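Section 4: Power and Cords at the Shared Table

Read this section before you plug anything in. The Trostance desk handbook used to cover power strips in one line ("place where convenient"), and that line has caused more trouble than the rest of the handbook put together. Convenient for whom?

These steps apply to any small tabletop strip with outlets and USB ports. Where the leaflet packed with your strip disagrees with this guide, follow the leaflet, at least on anything electrical. On the subject of tidiness the leaflets tend to be optimistic.

4.1 Before you start

1. Find the rating printed on the underside of the strip. Write it on the card in the Lemetti binder, page 8. Do not trust the number on the box.
2. Check the cord along its full length. If you find a nick, a flattened spot or a patch of tape, stop. Tape is not a repair, whatever the last person told you.
3. Check that the cord reaches the wall without being pulled tight. If it doesn't, move the table.

CAUTION: Never plug one strip into another. A sign saying "temporary" does not change this.

4.2 Placing the strip

4. Set the strip flat on the table, where everyone seated can reach it. The edge looks tidier, but cords that hang off the edge get caught on knees and bag straps.
5. Keep the USB end clear. Those ports are useless if a folder is pushed up against them.
6. Leave a gap of 40 centimeters between the strip and any potted plant. People will say they water carefully. Move the plant anyway.
7. Keep paper, stickers and craft scraps off the top of the strip. Small pieces find their way into slots.

Note: The Ferrand cable clips sold for this purpose are fine on a clean table. We have not found them to hold for long on a dusty one, and the adhesive leaves a mark. Wipe the surface first or skip them.

4.3 Plugging in

8. Plug the strip into the wall before you add any chargers.
9. Put block chargers in first, then see which outlets are left. A cube charger can crowd the outlet next to it, so the number of outlets advertised and the number you can use may not be the same.
10. Push each plug all the way in. If it wobbles, try another outlet. If it wobbles there too, retire the strip.

CAUTION: Chargers only on the table strip. Kettles, heaters and glue guns go to the wall outlet marked 134.

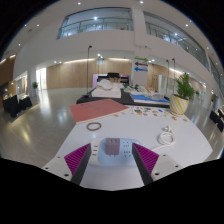 Can I leave the cord coiled while the strip is in use?
Unwind it first. A tight coil holds heat, and the warning applies even when all you are charging is a phone. Coil the cord again when you put the strip away.

4.4 Putting it away

11. Unplug the chargers, then unplug the strip from the wall. Pull on the plug and leave the cord alone.
12. Wind the cord in loose circles. The Arkov manual recommends wrapping it around the body of the strip — we don't, having seen what that does to the place where the cord goes in.
13. Return the strip to the drawer with the plug on top.

If a strip smells odd or feels hot to the hand, unplug it at the wall, label it and call extension 3735. Do not put it back in the drawer for someone else to find.

Section last checked 2019-06-13.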